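Shoe sole

The sole is the bottom part of a shoe, between the foot and the ground. In most footwear it is made up of several layers, each with its own name and purpose. The word comes from the Latin solea, meaning sandal.

Sole-shaped molded parts and trays
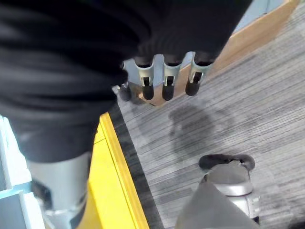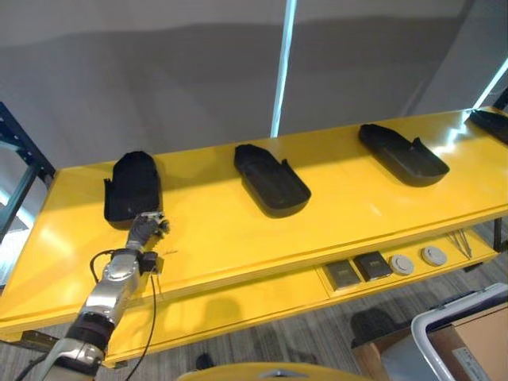
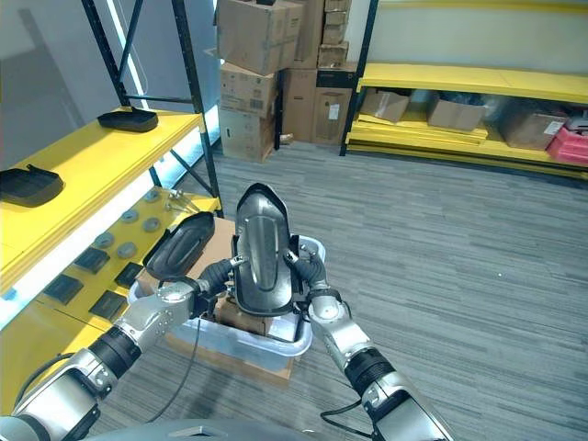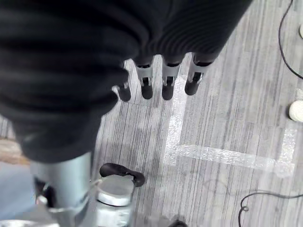

According to Tala Sayegh, most wearers judge a sole by its tread, when the layers above the tread decide how long a shoe stays comfortable. Her handbook for repair shops lists a flattened midsole as a more common reason for giving up a pair than a worn-through bottom. Omar Nseir disagrees on this point and puts heel wear first, at least for leather dress shoes.

Parts

The insole is the layer directly under the foot. It may be glued down or removable. In welted shoes the upper is attached to it, usually by way of a stitched rib.

The midsole lies between the insole and the outsole. In athletic shoes it is normally a foam and takes up most of the shock of walking or running. Many dress shoes have no midsole, or only a thin one of leather.

The outsole touches the ground. It may be a single piece or may have a separate heel. The shank, a stiff strip of steel, wood or plastic, sits under the arch and keeps the shoe from bending there.

Materials

Leather was the usual outsole material in Europe for centuries. It wears well on dry floors but takes up water and can be slippery when new. Wooden soles were used in clogs and in pattens, which were strapped on under other shoes to keep them out of the mud.

Rubber became practical after vulcanization was developed in the first half of the nineteenth century. Crepe rubber, a natural latex product, gives a soft sole with a rough edge. Ethylene-vinyl acetate (EVA) and polyurethane are the common foams. Polyurethane can break down in storage, and boots kept unworn for years may lose their soles on first use.

Attachment

Cemented soles are glued to the upper. This is the cheapest method and the most widely used. Stitched constructions include the Goodyear welt and the Blake stitch. A welted shoe can be resoled several times, as the new sole is sewn to the welt and not to the upper itself. In direct injection, the sole material is forced into a mold closed around the bottom of the upper.

Wear and repair

Wear is usually heaviest at the outer back edge of the heel and under the ball of the foot. Uneven wear can point to a worn shank or to the way a person walks. Skokent, a resoling workshop, replaced soles on 186 pairs in October and heels alone on 59. It advises replacing a heel once 5 millimeters have been lost at the edge.

See also

Last (shoemaking)
Heel
Welt
Orthotics

This page was last edited on Monday, August 24, 2026.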